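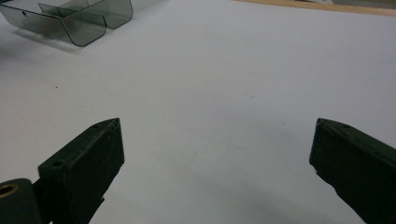
Okay friends, a few of you asked how the bead sorting is coming along, so get comfortable, this is going to take me a few posts. My rule this time is that I start on a clear surface and I mean clear, no mugs, no mail, no "I'll just leave this here for a second." A wide stretch of plain white tabletop does wonders for my mood! And it's smooth and matte, so when a tiny seed bead gets away from me I have a fighting chance of spotting it.

For anyone new: I inherited 182 little paper packets of beads from my aunt Kartini Simanjuntak's sewing room back in September. She folded every one of them herself and wrote on maybe half. I love her dearly and I could not read a single word of it.

Darmawan wanted me to pour everything into one big jar and put it in the window -- which would be pretty, I'll give him that, but then I'd never make another bracelet in my life.

So the plan is small boxes. Clear plastic, hinged lid, dividers inside. I like a three by three grid, so nine cells to a box, and I fill one box per color family. Blues first because there are so many blues.

A thing I learned the slow way: open the lid all the way and lay it flat behind the box before you pour anything. If it's standing half up you WILL bump it with your wrist and it WILL come down on your fingers, and then you have turquoise in your socks for a week.

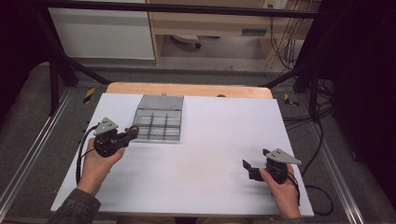
HOW I FILL A BOX (for Rizal, who asked twice, sorry Rizal!)

Start with all the cells empty. Give the corners a wipe with a dry paintbrush, dust loves a corner. Then biggest beads in the back row, smallest in the front where you can get at them with a fingertip.

Don't fill to the top. I stop a little below the divider, otherwise they hop over into the neighbor's cell the first time you carry the box across the room.

Test the lid before you trust it. I close mine, hold it over a towel and tip it gently. If anything wanders, that box gets buttons instead -- buttons are too big to sneak around.

Labels go on the underside. I know, I know, but I can see the colors through the plastic already, what I need written down is the size and whose they were.

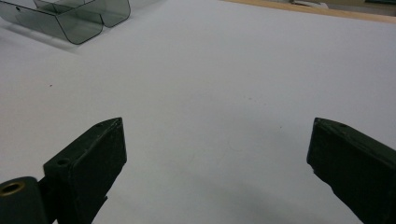 Sorting & Storage

Next up are the greens, 18 packets of them, and then a whole envelope marked "Savari" that I've been saving for when I have a quiet evening and a pot of tea. If anybody has a good trick for telling glass from plastic without biting it, please tell me, my dentist would be so grateful.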